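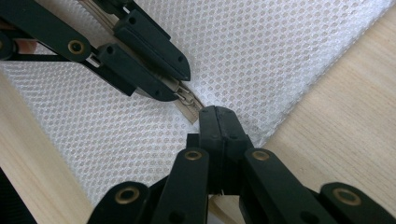 Zippers Are a Fair Test, and Machines Still Fail It

By Javiera Rivadeneira

Closing a mesh laundry bag takes a person two seconds and no thought. I would put it ahead of shirt folding as a measure of whether household machines are ready.

A zipper slider is small and has to be pulled along a path that moves. Two long finger plates can clamp it, as they do on the beige zipper here, with the metallic tab tucked between them. Clamping is the easy part. White mesh lying on a wood surface has no stiffness of its own, so a pull on the slider drags the fabric along unless a second hand holds it. The second hand must press near the end of the zipper and stay out of the slider's way. Both then have to adjust as tension changes, and few grippers can feel that change well.

At Womley we logged 57 zipper closures by an autonomous two-arm system in June. The commonest fault was a slider that stopped short while the arm kept pulling. Beathag Munro, who reviewed the logs, wanted more training data. We had 1,631 recorded closures by then and have since gone to around 3,000. Results improved on bags the system had handled before. On new bags they barely moved.

My view is that data alone will not close this gap. Fingertip force sensing would do more, and so would wider pull tabs, a change any bag maker could make now. Ayodele Okafor argues that redesigning goods for machines concedes the point. It does, and dishwashers got the same concession when people stopped buying plates with gilt rims.

Until then I would not pay for a laundry robot that leaves the bags to me.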